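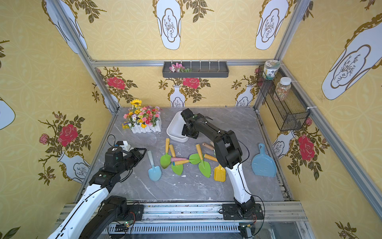 Home | Contents | Chapter 8 | Chapter 9 | Chapter 10 | Glossary | Index

Print this page | E-mail this page

Chapter 9
Color in Household Goods

9.1 Scope of the chapter

Color is one of the properties of a household article that is fixed before manufacture and checked after it. Earlier chapters treated form, weight and surface finish. The present chapter treats color as a property that can be specified, measured and kept within limits from one production run to the next. Questions of taste are left to Chapter 10, except where they affect the number of colors a maker has to hold in stock.

The student should by now be able to read a product specification sheet and to tell the difference between a nominal value and a tolerance. Both terms are used here in the same sense as in Chapter 2.

Section 9.2 defines the three attributes of color. Section 9.3 covers the choice of colors for a product range. Section 9.4 deals with the light under which samples are compared. Measurement by instrument and the writing of color tolerances take up the remainder of the chapter, and the worked problems at the end follow the Plivow kitchenware case from the first sample to final approval.

9.2 Hue, lightness and chroma

Three attributes are enough to describe the color of an opaque, evenly colored surface. Hue is the attribute by which a surface is called red, yellow, green or blue. Lightness is the amount of light the surface appears to return compared with a white surface under the same light. Chroma is the strength of the color, judged as its distance from a gray of equal lightness.

The three can vary separately. Two surfaces may share a hue and a lightness and differ only in chroma, in which case one will look duller than the other. This is a common fault in molded goods made with reclaimed material. The pigment is the one specified, but the base it is mixed into is already slightly gray.

Yellow needs separate mention. A strong yellow is always a light color. When its lightness is reduced, an observer no longer calls it yellow and will describe it as olive or brown. A range that includes yellow therefore cannot be brought to a single dark level across all hues, and a designer who asks for a "dark yellow" should be asked for a physical sample.

Yellow also shows small shifts in hue more plainly than most colors do. A slight move toward green is noticed by untrained observers, often before they notice a larger change in a blue or a brown.
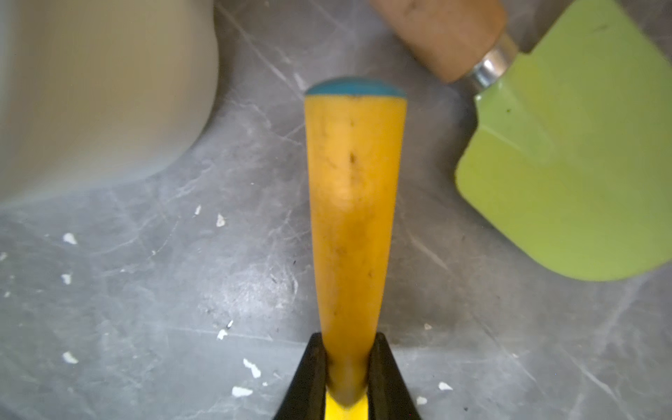 Figure 9.1. Yellow used on a long tool handle.

9.3 Choosing colors for a range

A range is a group of articles meant to be sold or displayed together. Its colors are chosen on three grounds: recognition, cost and stock.

Recognition is the ease with which an article is found among others. It depends mainly on the lightness difference between the article and its usual background, and only then on hue. A pale gray utensil in a white drawer is hard to find. A red one is found quickly, although much of the gain comes from its being darker than the drawer.

Cost depends on the pigment, on the amount needed to hide the base material, and on the time lost in cleaning machines between colors. The last item is often left out of early estimates. In the Plivow case, the Okport plant scheduled its colors from light to dark within each run, so that traces of the earlier color would be hidden by the next. Moving from dark to light required a full purge of the machine, with 30 parts scrapped at each change.

Stock is a matter of simple multiplication. Plivow began with 13 articles and proposed to offer each in nine colors. Every pairing of article and color needs its own stock code, its own shelf space and its own sales forecast. Slow pairings tie up money for as long as they remain unsold. The first revision of the range kept all the articles and removed the colors that differed from a neighbor in chroma alone.

9.4 Light for comparing samples

A color match holds only for the light under which it was made. Two samples that agree in daylight may differ under a warm lamp if they contain different pigments. The effect is called metamerism, and it is the most frequent cause of dispute between a supplier and a buyer.

The Eichhorn procedure, used throughout this book, calls for 2 light sources, one close to daylight and one close to a household lamp. Samples are placed edge to edge on a neutral gray ground and then exchanged, left for right — an observer may favor one side without knowing it. Bright objects are kept out of the booth. Colored clothing near the samples is covered with a gray coat.

A sample is accepted only if it matches under both sources. If it matches under one, the report names the source and the direction of the difference under the other, using the terms of Section 9.2.

Continue to 9.5 Measurement by instrument

Contact | Copyright Zendcombe Press | Page revised 07/08/2024 | Back to top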